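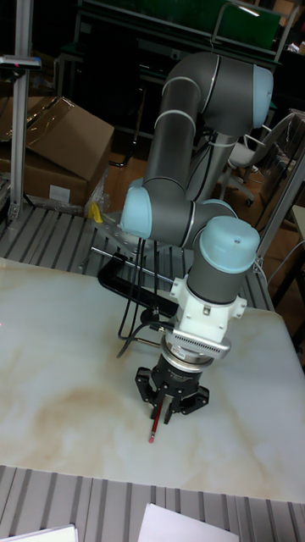
Can the machines do our chores yet? A long thread, so get a drink
Svatopluk Čierny
26 April 2019

1/ My sister asked me over dinner when she can buy a robot that clears the table. I gave her a bad answer (I had a mouthful of dumpling) and I've been chewing on a better one ever since. So this one is for her, and for anyone else who gets asked this at family dinners.

2/ Start with a pencil. A red one, held between two black fingers, point up in the air and eraser down by the tabletop. My sister looked at the picture and said "that's it?" and yes, that's it, that's the kind of thing grown adults spend their weeks on. I love it, by the way.

3/ Holding a pencil is a decent stand-in for half the jobs in a kitchen. Forks, wooden spoons, toothbrushes, the one good paring knife. Long thin things that roll when you touch them. If an arm can't deal with a pencil it has no business near your cutlery drawer.

4/ I worked seven years on the floor at Skotham, which made drawer runners, and we had three arms there that were wonderful at their jobs. Same part, same spot, same angle, all shift long. Move the bin over by the width of your thumb and they'd close on thin air and carry the nothing very carefully to the next station.

5/ People hear "factory robots have been around forever" and figure the house must be next. But a factory gets built to suit the arm! Everything is bolted and lined up for it. My sister's kitchen was built to suit my sister, and then her kids got at it.

6/ Look at what's around that pencil, too. The table has metal framing under it and a clamp on the far edge, there's a cable looping across the top, and the arm is about as clear of clutter as you could wish. Now picture the same arm next to a toaster and a pile of school permission slips.

7/ Two fingers, though. I get asked about this a lot. Wouldn't five be better? Maybe someday. Two is easier to fix and easier to understand when something goes wrong, and you'd be surprised how much you can do with them. Try making a sandwich with only your thumb and one finger on each hand. I did. It was a poor sandwich but I ate it.

8/ What I'd trust an arm with today, on a shop floor: loading trays, handing over parts, putting screws in the same 49 holes over and over. What I'd trust it with at home: a little less than that. Sorting spoons, if you don't mind waiting. Wiping a flat counter with nothing on it (but then who has one of those).

9/ A fellow I know over at Trornham keeps a notebook of attempts at folding one dish towel. He's on try 197. He says the towel is winning, but he also says the early pages look silly to him now, and I found that very cheering.

10/ Somebody's going to bring up the floor vacuums, so let me say I own one and I'm fond of it. It's called Shetty, after the street I bought it on. It does one chore, on the floor, and it gets stuck under the same radiator every week. I still have to pick up the socks before it can start -- and picking up the socks is the chore.

11/ So, to my sister: clearing the table, no, I wouldn't save up for it yet. Ask me again in November, when I'm back from Stestilside and have had a chance to see what the people there are working on. I'll wash, you dry, same as always.

12/ Replies are open. I'd like to hear which chore you'd hand over first, and please be specific. "Laundry" is about nine jobs.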